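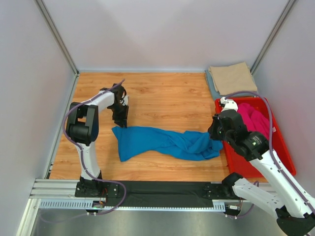
Photo: Jellent project, Drurnerthorpe lab

2 min read

Bimanual cloth folding, progress gallery

Quick update from the Jellent work, the full writeup comes later. Two arms, one policy, mixed colours of cloth. Trained on 1000 demos, then 65 test runs on cloths it hadn't met. Old single-arm baseline (Kostiuk) still in the comparison table, numbers being rechecked.

Blue cloth, pulled out sideways. Right gripper has its end, left one hovering just over the other. Twist is all on the right half, which is the part we care about. Flat cloth is easy, bunched cloth is where the baseline falls over.

Pink one in the red bin, beige one folded at the back on the mat. Same workcell layout for the whole series, wood floor panel and all.

Results so far: 13 of the 65 runs dropped a corner at the regrasp. Mostly the second grasp, wrist comes in too steep. Retraining with a lower approach angle, Tiketance planner underneath is unchanged. Logs for teh failed ones are on the shared drive, folder 2107.

Towels next, thicker stuff in November if the grippers hold up.

Updated 9 May 2023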